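Zweites Leben für den Tower

Ausgemusterte Bürorechner landen meist im Container. Bei Flendano werden sie zerlegt, geprüft und neu bestückt.

Im Oktober hat eine Versicherung ihren Keller geräumt, seither steht die Halle von Flendano voll. 1,116 Geräte wären die alte Schreibweise aus dem englischen Lieferschein, auf Deutsch sind es 1.116, und bearbeitet ist davon bislang der kleinere Teil. Die meisten sind graue Tower aus Stahlblech, schwer und robust gebaut. Die Gehäuse überstehen jeden Umzug, und auch die Netzteile halten oft länger als die Verträge, unter denen sie gekauft wurden.

Remzi Akgül leitet die Werkstatt. Sein Arbeitsablauf hat sich über die Jahre kaum verändert. Der Tower kommt auf die Seite, der Deckel ab, dann wird ausgeblasen. Festplatten gehen in eine eigene Kiste und werden gelöscht oder geschreddert. Danach kommen die Prozessoren heraus und der Arbeitsspeicher, Riegel für Riegel. Ist beides entfernt, lässt sich die Platine in Ruhe ansehen: verbogene Kontakte im Sockel, gewölbte Kondensatoren, eine leere Knopfzelle. Letztere ist der häufigste Fehler und der billigste.

Beim Speicher lohnt sich Geduld. Ein Riegel hat eine Kerbe, die nicht in der Mitte sitzt, und passt nur in einer Richtung. Wer ihn verkehrt herum hineindrückt, ruiniert im schlimmsten Fall den Steckplatz. Akgül lässt neue Kollegen deshalb zuerst an einem Brett üben, das ohnehin Schrott ist. Riegel werden nur am Rand angefasst, die Verschlüsse an den Enden müssen vorher offen sein, und gedrückt wird gleichmäßig, bis sie einrasten.

Verkauft wird unter dem Namen Wulline, ab 52 Euro. Abnehmer sind Vereine, Schulen und Leute, die zu Hause einen kleinen Server betreiben wollen. 700 Geräte gingen im vergangenen Jahr hinaus. 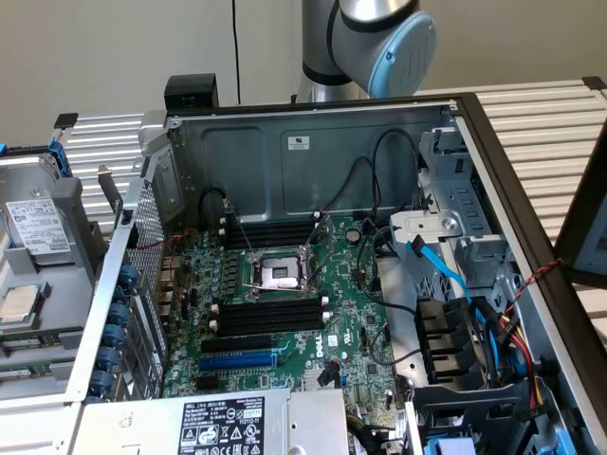
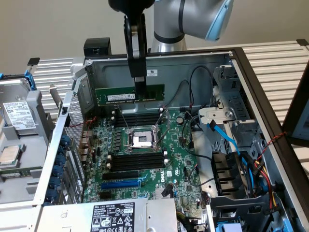
Offenes Dell-Gehäuse, der Prozessorsockel ist leer.

Der Aufwand rechne sich nur bei den großen Towern, wendet Nuchit ein. Bei flachen Bürorechnern sei vieles verklebt oder verlötet, da koste die Arbeitszeit mehr als das Gerät. Und wer einen alten Server rund um die Uhr laufen lasse, solle vorher auf den Stromzähler schauen. Für eine Werkstatt, die nur gelegentlich etwas ausprobieren wolle, sei so ein Tower aber immer noch ein guter Kauf.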